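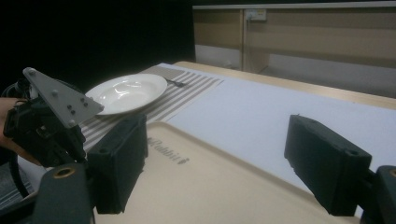 A beige serving tray with a raised rim and an embossed word on its surface

A serving tray is a shallow platform used for carrying food, drinks and dishes. Most have a raised rim, sometimes called a gallery, which keeps items from sliding off. Trays are made from wood, metal, plastic, glass, pressed paper and woven plant fibers, and may be round, oval or rectangular.

History

Flat carrying boards were used in many parts of the ancient world, often cut from a single piece of wood. Metal trays became common in wealthy homes, where silver examples were put on display between meals. Painted tinware brought the tray into ordinary kitchens, as thin iron sheet could be stamped and coated at low cost. Plastic trays spread with the growth of cafeterias and hospital kitchens.

Design

The height of the rim depends on use. Bar trays have a low rim so that glasses can be lifted off easily, while trays meant for stairs or outdoor use have a taller one. Handles may be cut into the sides or attached separately. Round trays used by waiters usually have none and are carried on one open palm. A common round size is 16 inches across.

Surfaces may be smooth, ribbed or lined with cork or rubber. Makers often press a name or mark into molded trays, either on the face or on the underside – the second is more usual where the face is printed with a pattern.

Care

Wooden trays are wiped by hand and dried at once, as soaking can warp the base. Silver is polished with a soft cloth. Many plastic trays can go in a dishwasher, though high heat may bend thin ones.

Collecting

Printed advertising trays are widely collected. Condition matters more than age in most sales, and scratches across the lettering lower the price.

See also
Platter
Tea set
Tableware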